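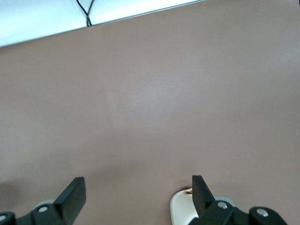

## Ticket: shared calendar shows bookings one hour late after the clock change

**Product:** Listness Rooms, desktop and phone
**Reported by:** front desk, Chowdhury Business Centre
**Priority:** high, lowered to normal after step 4
**Status:** waiting for supplier

### Problem

Since the clocks changed, part of our bookings appear one hour later than the customer has chosen. A customer books the Clandura room for 10:00, the confirmation e-mail says 10:00, but the calendar at the front desk says 11:00. The door display outside the room follows the calendar, so it also says 11:00.

Not all bookings are wrong. Single bookings made after the change are correct. The wrong ones are repeating bookings which were created in winter, and also everything which came in by the import from our old system, Fasolus.

The first complaint was from a language class. They arrived for their usual lesson and found another group already sitting at the table, with a valid confirmation for the same hour. Both groups were polite, but we had to give one of them the small room without charge.

### What we use

- Listness Rooms, the hosted version, updated automatically
- 6 rooms, each one with its own calendar
- 16 staff accounts, of which most can only read
- one import from Fasolus, done last year, a little over 2,000 entries
- door displays which read the calendar every few minutes

### Log

**Step 1. Check the clock of the front desk computer.**
The computer had the right time and the right zone. I switched off the automatic time, set it by hand, and switched automatic back on. No difference in the calendar.

**Step 2. Look at the same booking from another place.**
I opened the language class booking on the phone app, in the browser and on the door display. All three said 11:00. So I think the wrong hour is stored on the server and it is not a question of one device.

**Step 3. Check the zone of every room.**
This setting is not easy to find. It is under Rooms, then Edit, then Advanced, then the small link "Regional". Five rooms had our local zone. The Clandura room had "UTC (fixed)". I do not know who has set this, and the change history goes back only to the spring.

I changed the Clandura room to the local zone and saved. After this the new repeating bookings were correct, but the old ones did not move. I logged out and in again, same result.

**Step 4. Make a test booking.**
I made a weekly booking called TEST PLEASE IGNORE, starting in February and continuing until June. Before the clock change it showed 10:00, and after the change also 10:00. This is how it should be. I deleted the test afterwards, but the door display kept it until the next morning.

Because new bookings are now good, I have lowered the priority.

**Step 5. Export and compare.**
I exported the Clandura calendar as a file and opened it in a text editor. The good bookings have the name of the time zone beside the start time. The wrong ones have only a letter Z at the end of the time. As I understand it, Z means that the time is fixed to UTC and does not follow summer time.

The imported entries from Fasolus all have this Z, also in the five rooms where the setting was right. This explains why the other rooms have wrong bookings too.

**Step 6. Try to repair one booking.**
I opened one old series, changed nothing, and pressed Save. It stayed wrong. Then I changed the start to 10:15, saved, changed it back to 10:00 and saved again. Now it is correct and has the zone name in the export.

Please be careful with this method. Each save sends an e-mail to the customer, unless you first remove the tick from "Notify guests". I forgot the tick with the first one, and the customer received two messages and telephoned us.

### Workaround for the front desk

1. Before you give a key, compare the calendar with the confirmation e-mail. If they are different, the e-mail is right.
2. Repair the series as in step 6, with "Notify guests" off.
3. Write the booking number in the paper list beside the telephone, so we do not repair the same one twice.
4. Do not delete a series and make it new. The invoice is connected with the old number and will be lost.

### Questions to the supplier

- Can you convert all entries with Z to the local zone in one operation? By hand it will take us many evenings.
- If you do this, will the already repaired ones move again by one hour?
- Can the import tool ask for the time zone before it starts?

### Answer received, 15:40

The supplier confirms that the import writes the times without a zone. They can run a conversion on their side, and it will skip the entries which already have a zone name. They need a written permission and a fresh export of all rooms. Permission is sent. The export of the largest room stopped two times with a timeout, and I will try it again after closing, when the door displays are off.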